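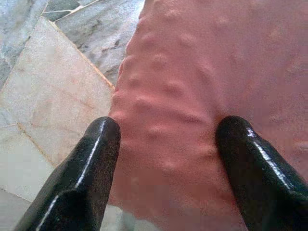
ok thread from the Badton house, typing between takes so excuse the mess

week three of collecting soft stuff. towels and blankets and pillows. two arms, one person driving, me on the laptop saying "again please"

target is 4000 episodes by the end of October. Ilham reckons we make it. I reckon she hasn't seen my upload speeds

we quit doing this on a lab bench btw. bench data looked lovely and then the policy fell apart the minute there was a couch behind the cloth. so now it's living rooms, other people's furniture, kids' chairs, sun coming in whereever it likes

rule of the week - pink things on small chairs. two hands, one on each end, lift, pause, put it down somewhere sensible

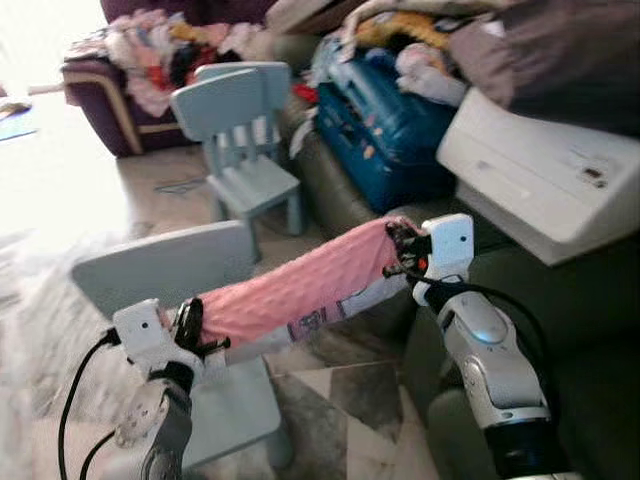
Do you tidy the room before you start recording?
Only the bits someone could trip over. The clutter stays, and we move a few things between batches so the background isn't the same all day.

moving on. grip notes, mostly for Vasilică who asked on the weekend

fleece - go in with the fingers close together, press, then pinch. wide open and you just shove it along

bumpy fabric is easier than I figured, heaps to grab. thin smooth cotton is the one I swear at

don't rush the let-go. half my binned takes are a good grab and then a yank on the way out

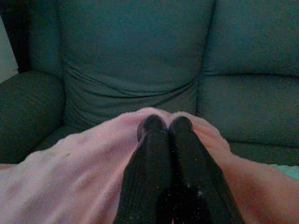

What happens to the takes that go wrong?
They get kept in a separate folder with a one-line note. Misses where the driver recovers go back into the training set, and the rest wait until someone has time to look.

labels. every episode gets a sentence, plain words, what a person would say. "put the pillow on the chair". not "execute placement of object 2". Dalen (our labelling tool) eats anything over 90 characters without telling you, learned that one the slow way

also please name the colour. "the blanket" is no help in a house with a million blankets

longest episode we allow is 30 seconds. if it's going longer somebody's fiddling, stop and reset

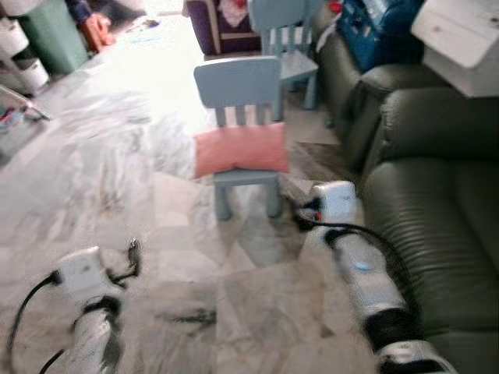
pillows I'd been putting off. they're fat, they flop, and you lose sight of the far corner once it's up. wrist views help a lot there, keep all of them on even if the drive fills up

start positions - shift the chair a bit every time. a hand's width is plenty. turn it some too. if I see ten in a row from the same spot I'm deleting nine

ok battery on the laptop is at nothing, and Ilham wants the driver's seat back. towels agian after lunch, then we pack for the Rondow place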